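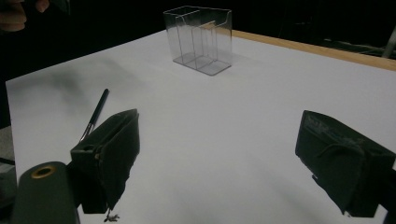 The gearbox in the Matstead came apart in September, and I have been slow to write up what was inside. It is a five-speed dog box from Kivi, fitted by the previous owner for historic Group N racing, and it had done 17 meetings without a strip-down. My usual practice was to drop the selector parts into ice cream tubs and sort them out by memory. This time they went into an open-topped clear acrylic box with dividers, one narrow slot per selector fork or detent assembly, on a white table where a stray shim shows up. The larger gears stayed on the mainshaft until I had measured end float.

Third gear was the problem. The dogs had rounded on the drive side, which matches the way it jumped out under load over the crest at Furkach. Second and fourth had light marking and went back in. Fifth looked new, as it should on short circuits.

Volker Meinecke checked the third/fourth fork on his surface plate and found it bent. He considers that the cause and the dogs the result. I had it the other way around until I saw the wear on the fork pads, all on one face. A replacement fork was $95. The gear pair was $1,030 plus freight, and I'm not going to add up the rest.

Oil is the other change. I had been running a 75W-90 and leaving it in all season. Chia-hao Tsang, who has the same box in his Escort, drains his every 500 km and cuts the filter open each time. I have adopted the interval. The magnet on my drain plug was furred up like a pipe cleaner.

Reassembly notes, mostly for me: detent springs are not interchangeable, the short one goes to reverse. Set the fork clearances before the tail housing goes on. The Gronine sealant needs overnight before filling, whatever the tube says.

Next job is the clutch pedal stop, set too deep.

Posted November 30, 2020
3 min read

Recent posts
Brake bias, again
Rear axle tramp at Furkach
Corner weights on a sloping garage floor

This site uses cookies. By continuing to browse you accept their use.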